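Cable slack and bend radius: notes for the Friday session
Speaker: Jayson Castillo
Slot: 25 minutes, questions after

Slide 1. Title

Leave up while people sit down. Mention the handout is at the back and has the tables in it. No need to copy numbers off the screen.

Slide 2. What the talk covers

Flexible cable in fixed and moving runs. Mostly low-voltage control cable, a little power. No fiber, no coax. Fiber has its own failure modes and I will not get to them.

Audience is maintenance and drafting. Drafting people tend to draw the cable as a line of zero thickness. Maintenance people inherit the result. Say this once and move on.

Slide 3. Definitions

Bend radius: measured to the inside of the curve in most catalogs. Some measure to the centerline. Check which before using the number. On a thick cable the difference is half the outside diameter, enough to turn a pass into a fail.

Static minimum: cable is bent once during installation and stays put.

Dynamic minimum: cable is bent repeatedly in service. Always the larger figure.

Free length: distance along the cable between two points where it is held. Not the straight-line distance between them.

Pause here. The last definition is the one people mix up, and slides 6 to 8 depend on it.

Slide 4. What happens inside the jacket

Conductors on the outside of the bend go into tension, those on the inside go into compression. Stranding exists so that each conductor spends part of its length on each side. The shorter the lay length, the better this averages out. A bend shorter than one lay length gets little benefit from it.

Torsion is a separate load. A cable rated for bending is not automatically rated for twisting. Shields suffer first: the braid opens up, then single wires break and work through the inner wrap.

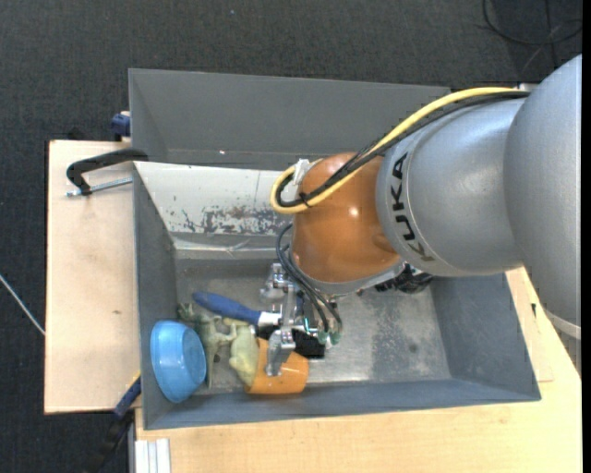

Slide 5. Yellow cable and black cables tied together at a loop.

Slide 5. Bundles

Two cables tied together do not bend like two separate cables. The tie makes them share one path, and the one on the outside of the curve needs more length. If both were cut to the same length, the outer one takes the pull.

Rules I use:
Tie on the straight part of the run where there is one.
Snug, no visible dent in the jacket.
Cut the tail flush.
Use a wide strap on anything that moves.
Keep different diameters in the same bundle only if they have similar stiffness.

Someone will ask about spiral wrap. It is acceptable. It lets the cables slide past each other and adds very little stiffness. It also hides jacket damage, so inspection takes longer.

Slide 6. The Givholm conveyor line

Worked case. Sensor cable on a lift gate, free length 800 mm, clamp at each end. Drawing showed a smooth arc. The installed cable had a kink 5 mm off the lower clamp, because the clamp faced the wrong way and forced the cable to leave at a right angle. The calculated radius in the middle of the run was fine. The radius at the clamp was whatever the clamp edge made it.

Point to make: check the ends first.

Skip the photos of the burned terminal strip unless asked. Different fault.

Slide 7. The Estine retrofit

Same gate design, second site. Clamp turned to follow the exit angle, nothing else changed. Jacket wear at the clamp was gone at the January inspection. I do not have conductor resistance readings from before the change, so do not claim an improvement there.

Slide 8. Working out slack

Start with both extremes of travel. Measure the path at each, along the cable. Take the longer one. Add length for the end bends at their dynamic minimum. Then go back to the shorter position and see where the surplus goes. If it hangs into something, the answer is a guide or a moved anchor point. Cutting the cable shorter brings back the first problem.

Use the whiteboard. The slide is too busy to follow from the back row.

Slide 9. Inspection log

The Olatunji template has 177 rows and most sites fill in the first page. Recommend the short version: run number, both clamp conditions, jacket condition, tie condition, initials. The short version prints on one sheet.

Feel along the jacket as well as looking at it, with power isolated. A corkscrewed core shows up under the fingers before it shows on the surface.

Slide 10. References and contact

Tables in the handout are from the Trillembridge shop manual, current revision. The older revision gives centerline radii. If your copy has a gray table header, replace it.

Leave this slide up during questions. If the projector times out, the remote is in the lectern drawer.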